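Rusdale Game Management Area

The Rusdale Game Management Area is a tract of public hunting land north of the town of Grenwood. It covers 438 acres of oak woods, brush and old pasture along the Cusi River. White-tailed deer and wild turkey are the main game. Squirrels and cottontail rabbits are also hunted.

The land was a cattle farm until its owners sold it to the county. It opened to hunters on 4 May 2018, during the spring turkey season. Deer hunting was allowed from that fall, at first with bows only.

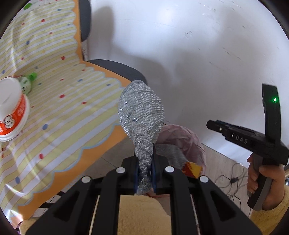

Access is from Kavden Road, where there are two gravel parking lots. Hunters sign in at the box by the gate and must leave by the same gate. Permanent tree stands are not allowed. Six stands of the portable kind may be left overnight in the north section, by permit.

Dogs may be used for rabbits but not for deer. The river trail, four miles long, stays open to walkers all year except during the nine-day firearms season.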